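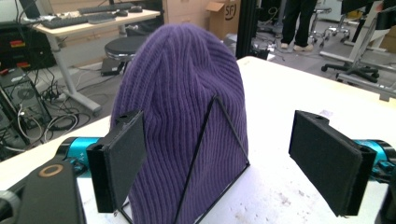 Six is when the hangar opens, they told me on the phone, and if you miss the bus out of Greenwood then you've missed the day, and please don't ring to say you're on the next one, because there isn't a next one until gone nine.

So, half four. Kitchen. Toast in the dark so I didn't wake Mum, who was awake anyway, standing in the doorway in her dressing gown with my boots in her hand.

"You'll want these."

I did want those. Steel toecaps, second-hand, a size too big. Two pairs of socks.

The Zelo place was for ten weeks, unpaid except for the bus fare and a dinner voucher. There had been 56 of us at the open evening in the school hall, all in blazers, all pretending we'd come by accident. Fourteen got interviews. 2 got places. I was one and the other was a girl from the Catholic school I'd never spoken to, and she was on the bus already when I got on. Back seat. Hood up. She moved her bag.

We didn't talk. Past the cemetery, past the retail park, out onto the flat bit where the road goes straight and you can see the lights at Gullville before you can see anything else. Red ones for the mast. White ones low down for the runway. I'd been looking at those lights from my bedroom since I was small and I'd never once been through the gate.

"Are you sick?" she said.

"No."

"You look sick."

"I'm fine."

"I was sick," she said. "Before. At home." And went back to the window.

The gate. A man with a clipboard, our passes, mine with the photo stretched sideways so I had a head like a loaf. Then the hangar, and the doors going back, and the noise of them. Nobody had warned me about the noise. A groan you felt in your teeth.

Inside was a Jastar with no nose on it.

I don't know what I'd expected. Something shiny. It was a little twin, seats for nine, did the island run twice a day in summer, and it had its front off and its wires hanging out and a bucket under one wing. There was tape all over it with writing on. DO NOT TOUCH. SEEN THIS. ASK ME. The foreman gave us ear defenders and a torch each and told us to walk round it.

"What are we looking for?" I said.

"You're not looking for anything. You're walking round it."

So we walked round it. Then again. Then he went off to answer the phone and didnt come back for ages and we kept walking round it, her one way and me the other, passing at the tail.

Third time past she stopped.

"There's a rivet," she said.

"There's loads of rivets."

"No. Look." Torch up sideways, flat to the skin, so the light skidded along. And there it was, one of them with a dark smear coming off behind, like mascara. All the rest clean. I'd gone past it every time.

I felt it then, properly, in the stomach. Not sick. Just that I'd got in by mistake. She could see things and I couldn't, and someone in an office had mixed up a form.

The foreman came back with his tea. She showed him. He looked, and rubbed it with his thumb, and looked at his thumb.

"Smoking rivet," he said. "That's working loose, that is. Vibration. It's on the sheet already, but good." Then to me, "And what did you get?"

Nothing. I'd got nothing. I said the first thing that was in my head.

"The bucket's in the wrong place."

He waited.

"It's dripping by the wheel. Not where the bucket is. It's running along and then dripping." I pointed. There was a spot on the concrete no bigger than a coin, and as I pointed another one landed in it. I was so glad of that drip. I could of kissed it.

He didn't say good. He got down on his knees, which took a while, and put his finger in it and smelled it, and said a word I won't put here, and shouted for somebody called over from the other bay. They had a panel off inside five minutes. Four of them under there. Torches. We held the screws in a muffin tin, a hole for each, in order, and he said if we dropped that tin he would put us back on the bus himself.

We did not drop the tin.

Dinner was chips. We sat outside on the step with our vouchers' worth and watched the other Jastar come in from the island. It looked like nothing, a speck, then wheels, then a bump and a squeak and people getting off with shopping. One old lady had a cat in a basket. She said thank you to the pilot like you would to a bus driver.

"I only saw it because my dad does car bodies," the girl said. Out of nowhere. "The torch thing. He does that for dents."

"Our kitchen ceiling leaks," I said. "It never drips where the hole is."

She thought about this and ate one of my chips.

Afternoon was sweeping. Hours of it. Then writing up, on a proper sheet with boxes, what we'd seen and where and what time, and the foreman crossed out most of my sentence and made me do it again shorter. Fluid at left main wheel. Source not known. Reported. He signed under it. I had to sign under him, and I hadn't got a signature, not really, so I just wrote my name out neat as if it was the front of an exercise book.

On the bus home she had her hood down. It was getting dark over the flat bit and my feet were killing me, even with the socks.

"Same seat tomorrow?" she said.

I said I'd be on at the stop before her if I walked down to the chapel, so I could save it.

"You'd have to get up earlier."

"I know," I said. The lights had come on behind us, the red ones first.

Home | Stories | Poems | Send us something | About

More short fiction
The Lollipop Man's Winter
Night Ferry, Two Singles
What the Tide Table Said
A Week at the Bakery
Exam Weather

Contact the editors | Copyright remains with the authors | Back to top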